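Tredport Coffee Morning Finds a New Home After a Long Winter

The Tredport coffee morning, which has been getting neighbors out of the house for longer than most of them care to admit, will start up again on 30th March in the big downstairs room at Foulkes Hall. Doors open at ten, and if past years are anything to go by there will be a line well before that (bring a coat, the porch is drafty).

The group lost its old spot in December, when the boiler at the Wotel Street chapel gave out and the repair bill came in far higher than anybody had feared. For a while it looked as though that might be the end of it. Catrin Price, who has run the mornings with her friend Nest Hughes since they were both new to town, spent the winter writing letters, knocking on doors and drinking a great deal of tea in other people's kitchens.

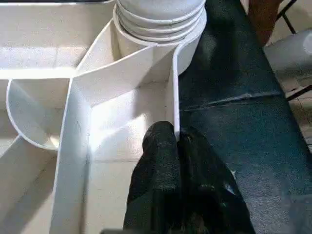
"We asked for $800 to cover the hall rent through the summer, and I thought even that was cheeky," Price said. "Then the envelopes started coming through my door, some of them with just a couple of dollars and a lovely note, and I had to sit down on the stairs and have a little cry."

The final total was $3529. That pays the rent for the year, with enough over for a decent set of chairs with arms, something the older regulars have been asking for, politely and then less politely, for a very long time.

Coffee will still be free, and so will the tea. Canan Sezer, whose bakery on the corner of Golluvov Lane has sent over its seeded rolls and honey cake for years, has promised to keep them coming, and she is hoping to bring her mother's walnut cookies for the first morning back if she can get the recipe out of her. 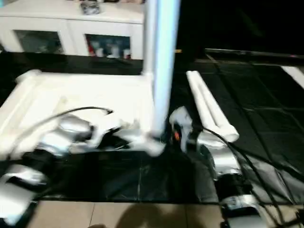
Arwel Gronow is bringing back the book swap too, after storing all 900 paperbacks in his spare bedroom through the cold months. He says his wife has been very patient about it and would now like her sewing table back. Westerns and mysteries go fastest, so come early if those are your thing, and please, no more encyclopedias.

Rides are available for anyone who can't manage the hill. Hughes has room for a few in her van and asks that people leave a note at the library desk by the evening before, with an address she can read.

Related items
Golluvov Lane to close for water main work
Carys Kemeys retires after 24 years at the library desk
Spring plant sale moves to the school field
Letters: more benches, please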